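Ticket 1169
Opened Thursday, May 30, 2019
Product: Plustuteo slotted rack and tray set
Status: waiting on customer

Hello again, and thank you so much for your patience with me on this one. I know you've had the set from our Follham shop for a while now and only wanted somewhere sensible to dry things, so I'm sorry it rocks every time you lean on it. I did ask the Manville workshop, and they say a rack that has been stored on its end can take a slight twist, which usually comes out if it lies flat under a little weight for 40 hours or so.

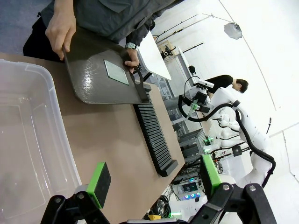 The rack first, then, before we get to the tray. Please lay it ribs up on the flattest table you have and press gently on each corner in turn. Lying along a wooden tabletop like that, with the clear bin off to one side, is just right – leave the bin empty for now, and keep the dark gray tray off the rack until you've tried all four corners. If one corner still dips, tell me which, and I'll send a pair of the Şimşekoğlu rubber feet, part 70, at no charge. They press on by hand.

Your other question, whether the tray can go in the dishwasher: top shelf only, please, and no drying cycle.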